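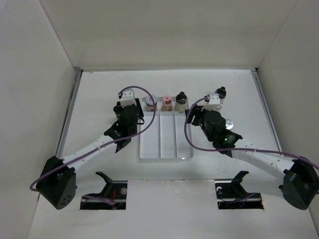 How long should you plan for the Holcombe mill open day?

Give it most of a morning, and longer if you mean to eat there, which I'd recommend. The guided walk takes 90 minutes, and then there's the yard, the shop and the river path, and you won't want to hurry any of them.

I've been meaning to see the old woolen mill at Holcombe ever since my aunt gave me one of their blankets, the green one that has lived on the back of my couch for longer than I care to admit. So when the open day came up on Mar 15, 2026, I packed a sandwich I didn't end up needing and drove out with the heater on full.

Our guide was Edvin Magnusson, who started in the dye house at 24 and has worked in nearly every room since. He took 14 of us round, and he was wonderfully patient with the slow ones at the back (me, mostly, because I kept stopping to read the labels on the yarn racks).

We began upstairs with the raw fleece. The smell up there is lovely if you grew up near sheep, and I did! Then it was down to carding and spinning, and on to the weaving floor, where they hand you earplugs at the door. Do use them. The oldest loom is called Kobzar, after a song the weaver who first ran it used to sing, and it still turns out the narrow scarves they sell in the shop. A full warp on it has 690 threads, and every one of them is tied in by hand. I stood there for ages.

Yaroslav Karpenko runs the finishing room, and he let us feel the same cloth before and after washing. I'd never have guessed the two were related. He says the river water is soft enough that they hardly have to treat it, and he got quite excited telling us about teasels, the prickly plant heads they once used to raise the nap.

Lunch was leek soup and brown bread in the old counting house, with a very good ginger cake. I bought two skeins of gray yarn and a scarf for my sister, and then walked down to the weir to watch the water for a bit.

Parking is in the lower field, so wear boots. The next open day is in August, and the dye house should be back on the tour by then.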